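Home Tickets Knowledge base Downloads My account Sign out

We use cookies to keep you signed in and to remember your ticket filters. Accept all Manage settings

Ticket 1819
Product: Gindar hand grippers, with Pisent recorder
Site: Kullar, training room
Subject: Left gripper drops out of the recording, and a few questions from the people holding it
Status: Waiting on support

Hi again, Bheki Venter at Kullar. I've kept this as a running log like you asked last time, so apologies for the length (I type the way I talk). Everything below happened in October, on the same pair of grippers, at the same table.

Quick background for whoever picks this up. We clean and reset whiteboards and counters for a training center, and the company is bringing in a Ntuli unit to take over the wiping. Before it can do anything useful, a bunch of us have to show it how, so four people from my crew who used to spend the whole shift walking the building now spend part of it standing at a table with a gripper in each hand. I'm one of the four. It's a funny kind of work! You do the thing you've done for years, only with big black fingers where your own should be.

What goes wrong: we start a recording, both grippers show connected, and then at some point the left one goes gray in Pisent. The right one carries on happily. You don't get a beep or anything, so you find out at the end when the recording gets marked incomplete and you have to do it over.

9:10 am. Restarted the recorder and re-paired both sides. Did a run of short wipes. Left side dropped out.

9:40 am. Swapped the left and right cables at the recorder end. The left gripper still dropped, so I don't think it's the port.

10:25 am. Cleared out the old recordings in case it was a storage thing. We had 1332 on there, which surprised me, but there was plenty of room left. No change.

11:00 am. Tried slowing down the pickup. One of the crew had a theory that the left gripper was losing its place when you come in fast, so we practiced lowering both fingers down around the white block nice and slow, lining up first, closing second. Felt better on the wrists, didn't fix the dropout.
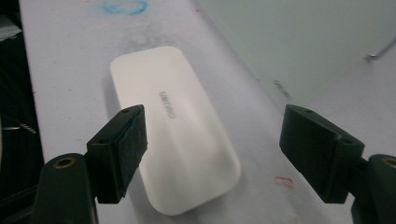 Do we have to redo the whole recording when only one hand drops out?

Your last reply said the recorder throws out the full run unless both hands are there from start to finish, so for now we do it over from the top.

I'd love to see that changed, by the way. When a wipe goes well and then gets thrown out over a hand that was hardly doing anything, people get discouraged. One of my crew said it felt like being marked absent while standing in the room. Over a shift it adds up to roughly 2 hours of repeats, and on the schedule it looks like we're slow. The supervisor's weekly sheet only shows finished recordings, so the bad ones vanish and so does the time that went into them. Could Pisent export the rejected runs as well, even only a list with start and stop times? That would save me an awkward conversation.

1:15 pm. Updated the recorder to the version you linked. The update went in fine and the buttons moved, which caused some grumbling, but we got used to it after lunch. Left side held through several runs and then dropped again.

1:50 pm. Tried it with someone else on the grippers, someone shorter who holds the left one closer to the body. Dropped less often, I think. I wouldn't swear to it.

2:30 pm. Back to me. I started paying attention to what my left hand was doing, and that's where I think we're getting somewhere. 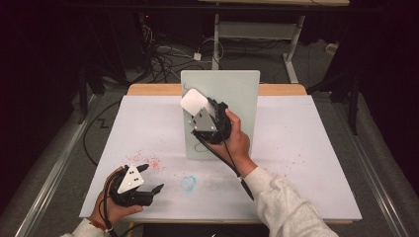

My guess is that the trouble has to do with the left hand being idle. Nearly all of our job is one-handed, always has been. You hold the rag or the eraser in your good hand and the other one steadies something or just hangs around. It's the same with the grippers: the right one is up pressing the white block against the board, and the left one is down low over the table, fingers open, holding nothing. Is there some kind of sleep setting that kicks in when the fingers don't open or close for a while? If so, that would explain why the pickup practice did nothing for us, and it might explain the shorter person's luck too, because she fidgets with the left one constantly.

2:55 pm. Tested that idea. I opened and closed the left gripper every so often while wiping with the right. No dropouts for the rest of the session. Promising – but I don't want to teach the Ntuli unit to snap its left hand at thin air all day, and I'm told it will copy whatever we do.

So, what I need from you:

Is there an idle timeout on the Gindar side, and can we turn it off or make it longer?

Can Pisent make a sound when one hand drops? We're looking at the board, so a gray icon on a screen is no use to us.

If the answer is that both hands should be busy, please say so soon. We'd have to change how we do the job, and I'd want the crew to have a say in that before it gets baked into a machine. They're good at this work and they have opinions on it.

One more small one. Is there a lighter strap or a different grip for the left side? Holding it up and still is harder on the forearm than wiping is, and we've started swapping people out more often to cope. My supervisor is fine with it as long as I write it down, so I'm writing it down.

4:05 pm. Logs from the afternoon are attached to the ticket. I'm at the table most mornings if you want to call and try something live, just let it ring a while so I can put the grippers down.

Bheki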